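Datasets > Household > Small Objects > README

# Toy Sorting, Box and Tray

## Summary

The collection documents the handling of small toys between an open cardboard box and a shallow black tray in furnished homes. It is maintained by the Birkier office and released to partner institutions under the Gelier terms of use. The present version is dated June 2023 and contains 1,679 clips, of which 600 are annotated by hand.

## Contents

Objects are small enough to be lifted singly. They include figurines, plastic toys of irregular outline and miniature furniture. The box and the tray are set next to each other, and either may serve as the starting point. Household surroundings are left as they are, and backgrounds vary accordingly.

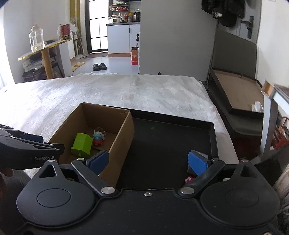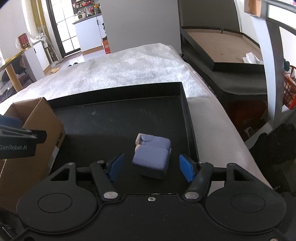

*Figure 1. Box and tray in use, with toys in the box beside the tray (first) and a toy armchair in the tray (second).*

## Annotation

Each annotated clip carries an object label, a start container and an end container. Labels follow the Mägi vocabulary, which has 100 entries. Toys without a suitable entry are labeled "figure, other" or "toy, other." Labels were assigned by Triin Kazlauskienė and reviewed by Aigars Grigaitė. Disagreements were referred to Dalia Ots.

## Known Limitations

Translucent parts are labeled inconsistently in clips added before January. Miniature furniture is underrepresented. Objects resting against the rim of the tray are recorded as inside it.

## Use

Redistribution of individual clips requires written permission. Users are requested to cite the collection by title and version date.

Contact: Austra Urbonaitė, Data Services | © Birkier | Back to top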